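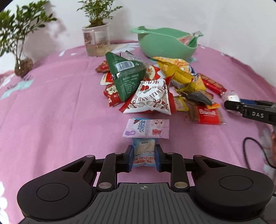 Moisture Gain in Small Heat-Sealed Snack Packages
Project report, Food and Materials option
Clildale Technical College

Summary

Dry snacks go soft when water vapor reaches the food through the film or through faults in the seal. This project compared four kinds of film used for small packages: plain polypropylene, metallized polypropylene, a polyester and polyethylene laminate, and waxed paper. Test pouches were filled with dried silica gel, sealed, and stored at 25 °C in humid air for 29 days. Weight gain was taken as a measure of water vapor passing into the pouch. Waxed paper performed worst by a wide margin. Metallized polypropylene performed best when the seals were sound, but the difference between it and the laminate was smaller than the spread caused by poor seals.

1. Background

A cracker or puffed grain snack is sold at low water content. Its texture depends on the starch staying in a glassy state. As water is taken up, the starch softens and the product bends before it breaks. Most people would call it stale at that point, although it is still safe to eat.

Water vapor enters a closed package by two routes. The first is permeation, in which water molecules dissolve in the film, move through it, and leave on the other side. The rate depends on the polymer, the film thickness, the temperature, and the difference in humidity across the film. The second is leakage through channels in the seal, pinholes, or cracks along a fold. Leakage is hard to predict and can differ between two packages from the same roll.

Small packages are a harder case than large ones. A single-serve pouch has more film area and more seal length for each gram of food. A film that is good enough for a family-size bag may therefore give a short shelf life when the same product is packed in single portions.

2. Materials and method

Film was cut from flat stock. Commercial packages were not used for the main test because their fill, headspace, and printing could not be controlled. Pouches were cut to one template and closed on all sides with a bar sealer. The waxed paper was sealed at a lower bar setting to avoid scorching.

Silica gel was dried in an oven, cooled in a desiccator, and put into the pouches quickly, with as little handling as possible. Each pouch was weighed right after sealing, and this value was used as its starting weight. Empty sealed pouches of each film were kept as blanks to correct for water taken up by the film itself. This correction was negligible for the plastics and clearly needed for the waxed paper.

Storage was in a Ukiten humidity cabinet. A salt solution in an open tray held the humidity steady, and a small fan kept the air moving. The pouches hung from a rack so that both faces were exposed. Rack positions were changed after every weighing.

Weights were recorded with the Kubiak logging program, which saves a reading once the balance has settled. The full data set contains 2675 readings, including blanks and repeat weighings of a steel check weight. Readings taken on one Wednesday were removed because the check weight had drifted outside the limit set before the test began. The balance was leveled again and the drift did not return. 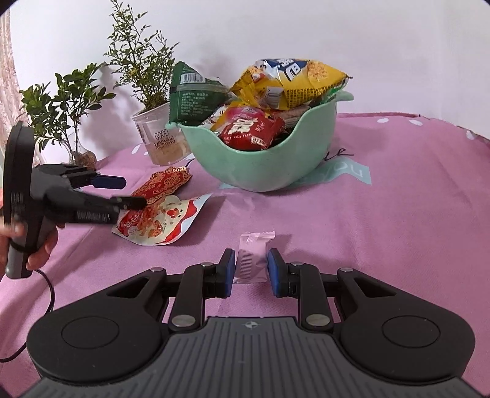 Why was silica gel used instead of real crackers?
Silica gel keeps the air inside the pouch very dry until it has taken up a large amount of water, so the humidity difference across the film stays nearly constant and the weight gain can be read as a rate.

3. Results

After a short initial period, the plastic pouches gained weight in a straight line. The slope of this line was taken as the transmission rate and divided by the exposed area. The waxed paper curve rose steeply and then flattened, which shows that the gel was nearing its limit. Only the early part of that curve was used.

In order of increasing transmission rate, the films ranked as follows:

Metallized polypropylene
Polyester and polyethylene laminate
Plain polypropylene
Waxed paper

Within each plastic group, most pouches fell close together and a few gained weight much faster. These fast pouches were opened at the end of the test and filled with dyed alcohol. In most of them the dye ran through a narrow channel at a corner, where the side seal crosses the end seal. Two of the metallized pouches showed no channel, but had fine cracks in the metal layer along a crease.

A side test used crackers from one carton of Vanow plain rice crackers, repacked in the same films. Snap was judged by hand, and the result agreed with the ranking above. Hand judgment is too coarse to separate the two best films, and no figures are given for this part.

4. Discussion

The ranking of the films was expected. The effect of the seals was larger than expected. A leaking metallized pouch gained water faster than a sound pouch of plain polypropylene, so the benefit of the better film can be lost through one poor corner.

Creasing also deserves attention. The metal layer is thin and does not stretch with the polymer beneath it. Packages that are squeezed into a box or a pocket may lose part of their barrier even if the seal is perfect. No controlled flexing was done in this project.

5. Limits of the work

Only one temperature was used, so nothing can be said about storage in a hot car or a cold store. The bar sealer was operated by hand, and dwell time was judged with a wall clock. Light and oxygen were left out, although both matter for products with a high fat content.

6. Further work

The corner seals should be repeated with a timed sealer and a wider bar. A flex test on the metallized film would show how much of the barrier survives handling. The waxed paper should be run again with more gel per pouch so that a longer part of the curve can be used.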